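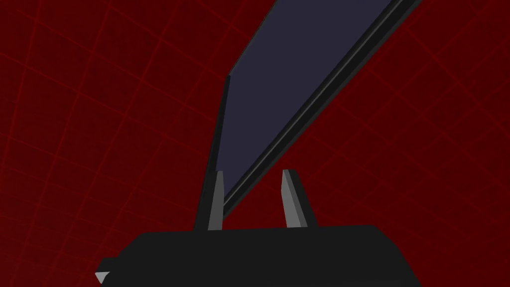 Why not just squeeze harder and be done with it, asks Sadao Tanabe under my last post. Fair question, and I love that people are this invested in a panel-handling cell! Long answer coming, so grab a coffee.

Force was the first thing I tried. More grip force on a thin rim gives you a panel that still swings, plus two dents. The cell we call Talpur handles flat panels one at a time, picked by the edge, and the whole trick is where the fingers meet that edge.

So I've been living in the simulator. The fingers are still open there and the lower end of the panel sits between and behind them. I spend a silly amount of time on this one moment, right before the close, and I enjoy every minute of it.

What I change at that point: approach angle, approach depth, and the tool center point. That's it. I change one, run it, write it down, change it back. If I touch two at once I learn nothing and have to start over (ask me how I know).

The tool center point was the big one. Ours was 3 mm off after the last finger swap. Somebody had bolted on the new pair and kept the old numbers, and that somebody was me.

3 mm sounds like nothing! But the panel is long and you're holding it at one end, so a little tilt at the fingers is a big swing at the far corner. The far corner is the part that hits things.

How we re-teach it on the real arm: pointed pin in the gripper, second pin fixed to the table, bring the tips together from four different directions, save each one. Then spin the wrist around the point and watch the tips. If they drift apart, do it again. I did it again.

Miyuki Ueda taught me to wipe the finger mounts before bolting anything down. One metal chip under the mount and all your careful teaching is teaching you the chip. I keep a lint-free cloth in the cell toolbox now.

Other maintenance from the same afternoon, for the people who like this stuff as much as I do:
- finger bolts re-torqued and paint-marked
- air line rerouted away from the wrist, it was rubbing
- filter bowl drained
- old tool file renamed so it can't get loaded by accident

Then back to the simulator with the new numbers, 100 picks with the start pose nudged a little each time. I watched way too many of them. When a close lines up square on the edge it is SO satisfying.

After that, 10 picks on the real cell at slow speed with my hand near the stop. All 10 came up without the swing. I may have yelled. Osamu Murakami looked over from the next bay and gave me a thumbs up with his glove on.

Next is 500 picks at production speed, and I want to check the finger bolts halfway through that run. I also owe Shinji Shibata a proper write-up of the approach angle, with the bad runs included. He asked for the bad runs specifically and I respect that.

If your edge-pick cell does the corner swing thing too, tell me what your fingers look like. I want to hear about pads in particular, we're running bare ones and I'm curious.

Related
Finger swaps at the Bunmont shop, start to finish
Talpur cell: the air line that kept rubbing
Reading a tool file without crying
Dollholm open bench night, my notes

© September 2018 | Contact | Back to top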